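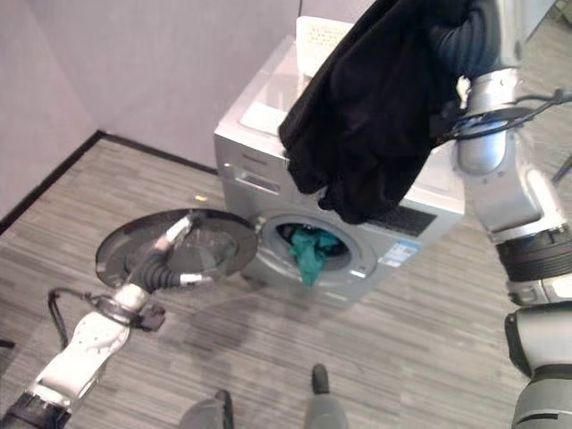

La voiturette électrique sans permis que Plosberg annonce pour avril coûtera, batterie comprise, le prix d'une bonne citadine d'occasion. Je la trouve trop chère. Son moteur n'a rien de sorcier, et on paie plus cher qu'un lave-linge à hublot, avec son tambour et son bandeau de commande, un engin de 300 kg à 2 places.

Reste la location. Okell la propose avec 100 km d'autonomie – sur le plat. Pour les villages, c'est trop peu.

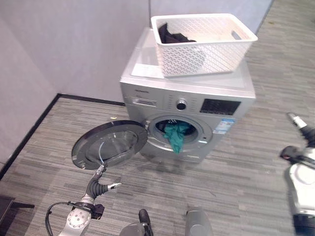
Lave-linge à chargement frontal, panier posé dessus.

Je préférerais qu'on aide l'achat de vélos couverts.

À lire aussi
Geagea rappelle 1,087 scooters
Prarkbridge : les bornes attendront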